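首页 收纳 厨房 工作间 旧物 留言

抽屉里的带子和绳圈,我是怎么治住的

上个月找一根捆地垫的弹力绳,翻了三个抽屉,最后在装圣诞彩灯的盒子底下摸到它,还跟一截充电线缠成了一团。我当时就把所有抽屉都拉出来,坐在地上理了一个下午。理完之后觉得有几个办法挺好用,写下来给同样家里绳子成灾的朋友(我知道你们很多!)。

先说我家的情况。扎线的绳圈、捆行李的绑带、发圈、松紧绳,还有买东西顺手留下来的各种带子,以前全扔在一个饼干盒里。盒子是老的Ostitz饼干盒,很好看,可是圆的,又深,什么细长东西放进去都会自己打结。所以第一件事就是换容器。细长的、软的东西,别用又深又圆的盒子,用袋子,或者扁一点的抽屉格。

袋子我挑的是半透明的那种薄塑料袋,不用太厚,能隐约看见里面的颜色就行。我试过布袋,布袋漂亮归漂亮,每次都得打开看,看完又懒得系上,过两天就又散了。薄袋子还有个好处,里面空气一挤就扁了,可以一个叠一个竖着插在抽屉里,像插文件一样。

接着说怎么理。

一、先在大桌面上摊开。千万别在沙发上理,也别像我一开始那样在地毯上理,小圈圈会钻到毛里去。木头桌面最好,颜色浅一点,什么都看得清楚。桌上原来的东西全挪走,杯子也挪走(我打翻过一次茶)。

二、每一根都拉一拉。拉长了缩不回去的,表面起毛露出里面橡皮丝的,直接扔。我那天扔了14根,一点都不心疼。有裂口的松紧绳尤其别留,绷紧的时候弹断了会抽到手,我先生脖子上就挨过一下。

三、长短差不多的放一起,顺着同一个方向摆齐。这一步看着啰嗦,其实最省事,因为顺着摆的绳圈以后抽一根出来,别的不会跟着跑。一横一竖乱叠的,抽一根能带出来半袋。

四、颜色不用分。我见过有人按彩虹顺序排,拍照是真好看,可我家里用的人谁也不看颜色,只看够不够长。反倒是颜色杂一点更好认,红的是车上用的,蓝的捆睡袋,记住了就不会拿错。

理好之后装袋。袋子先平铺在桌上,把整把绳圈摆在袋子上面比一比,看袋子够不够长,不够就换大的,别硬塞。硬塞进去的东西两头一弯,过一晚上就拱成一个球。

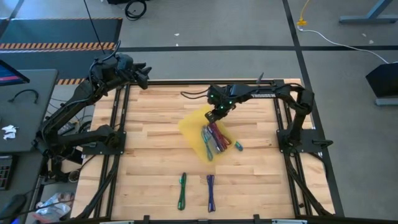 比好大小再撑开袋口,一只手捏住袋口的边,另一只手把绳圈整把顺进去,别一根一根地放。袋口要是老粘在一起搓不开,手指沾一点点水就行。装完把袋口往下折两折,用一根最不心爱的绳圈扎住。我以前用夹子,夹子太厚,抽屉关不上。

Marlene Figueiredo给我留言说,她在Hakville的房子小,没有多余的抽屉,就在柜门里侧粘了两个挂钩,一袋一袋挂着。我照着试了一下,轻的东西完全可以,带金属钩的绑带就太沉了,一开门叮叮当当的。重的还是老老实实放底层吧。

还有人问标签怎么贴。薄袋子上直接贴纸标签会皱,我是写在一小块硬纸片上,放进袋子里,字朝外。写用途就好,“后备箱”“帐篷”“阳台”,别写“杂绳”,写了“杂绳”的那一袋三个月以后肯定又是一个饼干盒。

对了,那个饼干盒我没扔,现在装纽扣,刚刚好。下次想写写厨房里那些保鲜盒的盖子,我家盖子比盒子多,到现在也没弄明白是怎么多出来的。

阅读 3,056 留言 54
联系我 | 版权所有,转载请先留言 | 返回顶部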